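Staff Astrologer and Horoscope Writer (part time, remote)
Wineck Almanac
Posted June 18, 2021

Wineck Almanac is looking for a part-time astrologer to write our monthly sign forecasts and answer reader letters. The position is open because Ignacio Lucero, who has written the monthly pages for nine years, is moving over to our print almanac full time. He will be available to help during the handover.

We publish a free website, a paid newsletter and one printed almanac a year. The print edition goes to press in February. Most of our readers know their Sun sign, and a fair number know their Moon and rising signs too. They are not beginners, but they don't want a lecture on house systems either. We use the tropical zodiac and whole sign houses in everything we publish.

What you will do

Write twelve monthly forecasts, one for each sign, at 250 words each. The full set is due on the 9th of the month before it runs.

Write a short note for each new moon and full moon.

Answer reader letters for the newsletter. The editor, Ravinder Tremblay, picks the letters and removes names and birth data before they are printed. You will see the full birth data when you prepare your answer, and you will need to sign a privacy agreement.

Check the dates and times of ingresses, stations and eclipses in our calendar against your own ephemeris. We give all times in Eastern. Mistakes here bring in more mail than anything else we print.

Join one phone call a month with Ravinder and with Trevor Bergeron, who lays out the newsletter. The call lasts 25 minutes.

You will not be asked to write daily horoscopes. Those are handled by another writer. You will not be asked to do live readings or video.
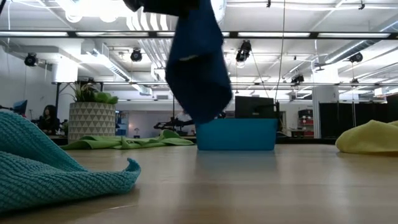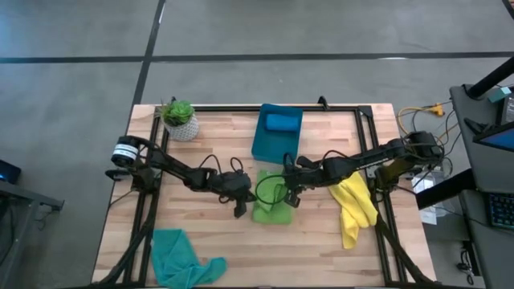

First photo: blue and teal cloth, with a blue bin. Second photo: a green towel on the wooden table.

What we are looking for

You should be able to read a chart by hand and explain how you got from the chart to the sentence. A certificate is fine to mention but is not required. We care more about the writing.

You should have at least two years of regular practice, paid or unpaid. Column writing, client work, teaching and a well-kept blog all count.

You should write clearly in everyday English. Please keep technical terms to the ones a reader would meet in a newspaper column, and explain the rest in a few words when you need them.

You should be able to write about a hard transit without scaring people. We don't predict deaths, illness, pregnancies, court decisions or lottery numbers, and we don't tell readers to leave a job or a marriage. If a letter describes a crisis, it goes back to the editor and is not answered in the column.

Experience with tarot or numerology is not needed for this position.

Pay and hours

The pay is $659 a month for the forecasts and lunar notes. Reader letters are paid separately at $56 per published answer. Most newsletters carry two letters. You will be an independent contractor and will be paid by direct deposit at the end of each month.

The work takes most writers four or five days a month. You can do it whenever you like as long as the deadlines are met. You can live anywhere in the United States or Canada.

You keep the right to take private clients and to write for other outlets. We ask only that you don't publish sign forecasts for the same month elsewhere under the same name. A pen name is fine.

How to apply

Send one email to the editor through the contact page with "Staff Astrologer" in the subject line. Please include:

A short letter telling us how you learned astrology and who you write for now, if anyone.

Two samples of published or unpublished work, pasted into the email. We don't open attachments from new senders.

One trial forecast of 250 words for Virgo, for any month you choose. List the transits you used underneath it. The list doesn't count toward the word limit.

Do not send your own birth chart. We don't use charts in hiring.

Applications are read in the order they arrive, and the listing will come down when the position is filled. Applicants on the short list will be asked to write a full set of twelve forecasts, paid at the normal monthly rate whether or not we hire you.

Questions about pay or the contract should go to Brock Hiebert in the business office. Questions about the writing should go to Ravinder. Please don't call the subscription line, as the people there don't have information about this job.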